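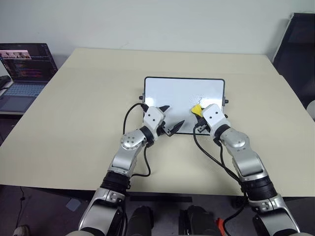

Do you need two matching grippers on a two-arm setup?

Most small labs do better with a matched pair, and you can always swap one side later when a job really calls for it.

I get asked that one a lot, and I used to give a much longer answer. Then we spent most of October trying out fingertips and controllers at Kovholm, and now I can keep it short. Let me tell you how it went, though, because the month was more fun than I expected!

We started with the Cerel fingers on both arms. They're long and pointed, and they're lovely for getting at small things lying flat on a board. Pinching something little and yellow off a shiny white surface is the sort of job they were made for. Thoa Từ ran the first batch, 72 tries, with the same object and the same board, and only the starting spot changing. I sat next to her and wrote down every drop. We had 14 (I had guessed a lot more, so I owe her lunch).

Then came the Mamani pads. Wide, soft, a bit squishy. I wanted to love them. They hold a mug like a dream, but put them on a whiteboard and they bump the surface before they get under anything. We did a mixed setup as well, with Cerel on the left and Mamani on the right, and that's where my opinion about matched pairs comes from. Every time we moved a task from one side to the other we had to redo the heights and the closing force, and twice I loaded the wrong settings and pushed a pad straight into the table. No harm done, but my heart stopped for a second.

The controller part was less dramatic. We've been on the old Letard box forever and the new one came in while all this was going on, so of course we hooked it up in the middle of everything. It's smoother at low speed. The arms used to have a tiny shiver when they slowed down just over the board, and on the new box I have to really look for it. What I don't like is the menu. It takes 9 button presses to change the grip force, and if you back out too early it forgets what you typed. Menaka Munshi wrote a short script that does it from the laptop, so ask her for it if you're about to set one up. She has it in the shared folder under her name.

A few things I'd pass on if you're doing your own comparison. Keep the cables slack near the wrist, more slack than looks tidy, and turn the wrist through its whole range before you start. Matte tape on the board helps the camera a lot if you're getting glare. And change one thing at a time. We broke that rule with the new controller and lost three days repeating the first batch so the numbers would line up.

For now both arms are staying on the Cerel fingers. The Mamani pads are in the second drawer, still with the mounting screws, and anyone who works with cups or fruit is welcome to borrow them. Next I want to try shorter tips, as the long ones flex a little when they press down at an angle. If you've got a pair lying around, come find me or leave a note on my desk.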